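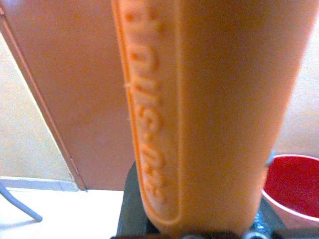 Clarkwood House Residents' Meeting
July 17, 2026, downstairs lounge

I took the minutes again, so forgive my shorthand. We started late because two of us were still looking for chairs, and we skipped reading the April minutes (everyone had them, and I wanted to get to the floors!).

Money first. We have $931 in the house fund. The hallway light came to less than we feared, and we agreed to leave $300 alone for the winter and not touch it, even for the nice doormat I keep bringing up.

Parking at the Vilton Street side: same complaints as last time, no decision. I'll write to the management office and ask for fresh lines.
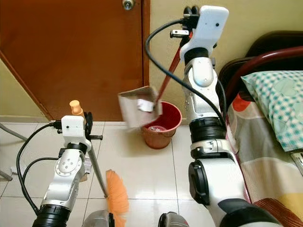 Item 3: Sweeping and the small room

We talked about this one the longest. The small room with the yellow walls and the tile floor gets swept on Tuesdays now as well as Saturdays, and we all liked that. The broom with the orange bristles stays in there — please don't carry it up to the second floor and forget it, I have done this myself. Scraps of paper go from the dustpan into the red bucket by the wall, and whoever sweeps last takes the bucket out.

There was a long back-and-forth about the cardboard dustpan. I'm fond of it and it's light, but a few people want a plastic one from Trumetum Hardware. We voted to keep it until it gives up and then buy one. I voted with the cardboard side.

Somebody asked whether the brown door should be left open on sweeping days. Yes, please, until the floor is done.

Item 4: Anything else

Bike hooks, put off to next time. Leftover lemon cake is in the lounge fridge.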